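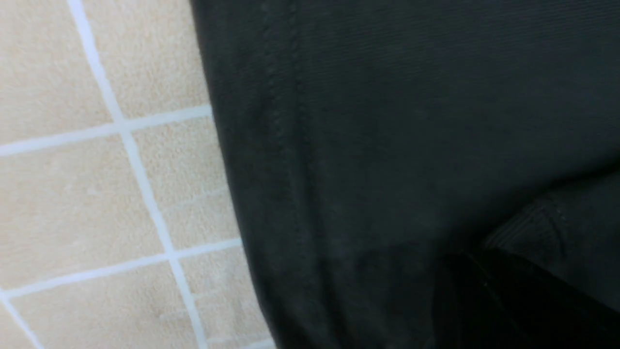

*Dark cloth, hem side. Maltside sorting room, July.*

**Maltside clothing reuse – progress report to the Lau fund**

Prepared by Rafia Bukhari

This covers the work since the spring report. The grant pays for sorting, checking and folding donated clothes at Maltside before they go out to the shop in Rundham. The target for the period was 800 garments ready for the shelf. We met it in July, with 60 over.

## Checking

Every garment is now checked at the seams before it is folded. We look at the bottom hem first, then the sleeve hems, then the neckline. Dark clothes take longer. Black thread on black cloth is hard to read under the old ceiling lights, and we were missing dropped stitches until the lamps were moved closer to the benches. Returns from Rundham for open hems are down to 7 this period.

Shirts with a sound hem and a readable neck label go straight to folding. If the label is gone, the size is measured across the chest and written on a slip. Anything with a hole goes to the mending shelf, and we are behind there – 17 pieces were still waiting when I wrote this.

## Folding

T-shirts are the bulk of what comes in. We fold over a beige surface with a white grid on it, and the lines give an edge to square the shirt against. A short-sleeved crew neck is spread out, brought over on itself and smoothed before the next fold. Most of the time goes into getting the cloth flat. Soft knits drag and leave a diagonal roll across the body, and if that is folded in, the stack leans. 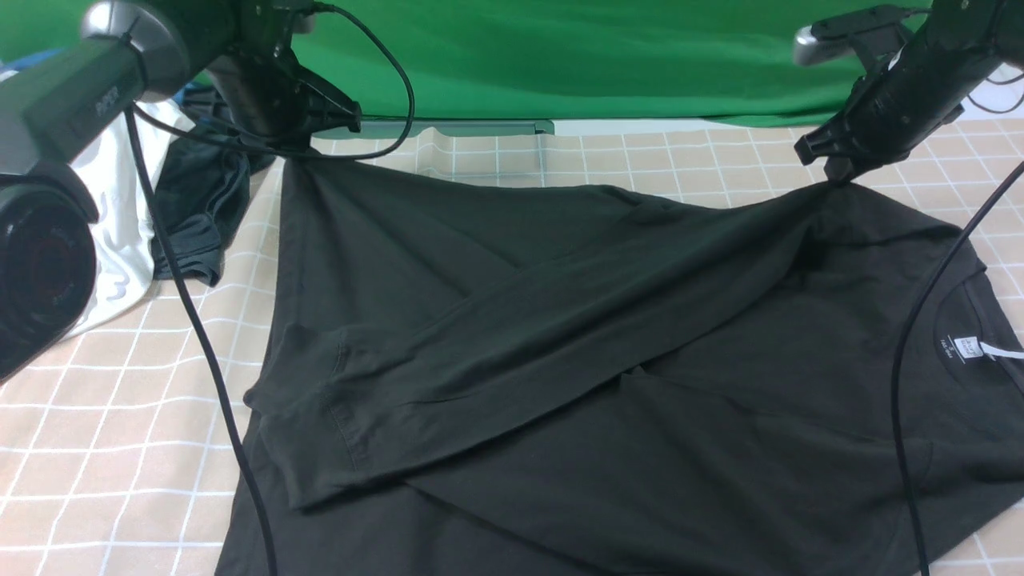
Aidan Ó Briain wrote back on the draft that the shop would take a looser fold if it meant more shirts per delivery, as customers open them up anyway. He asked only that the neck label end up on top so sizes can be found without pulling the pile apart.

We have agreed to the label request and will try the looser fold on plain dark shirts first. Printed shirts stay as they are for now.

Stock records have moved to the Nuter sheet. Entries are made at the end of each session, and the old paper book is kept for the mending shelf only. Two weeks of entries in the spring were typed in twice and have been corrected.

## Still to do

- Clear the mending shelf before new stock is accepted.
- Agree a shelf depth with Rundham so stacks are the same height at both ends.
- Keep unsorted whites, blues and dark greens in separate heaps, away from the piece being worked on.
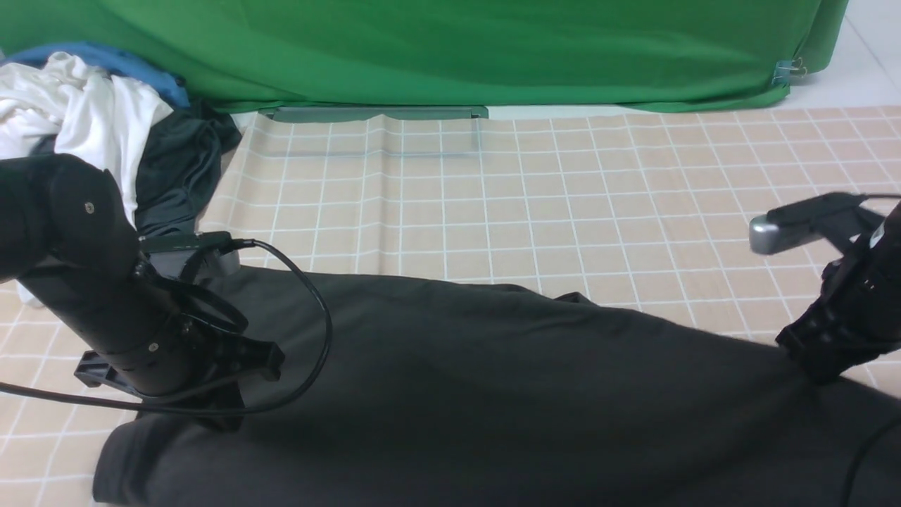
## Spending

Spending is within the amount approved. The lamps came in under the quote, and I would like to move the difference to thread and size slips. Please confirm by reply if that is acceptable. Delivery costs to Rundham have not changed.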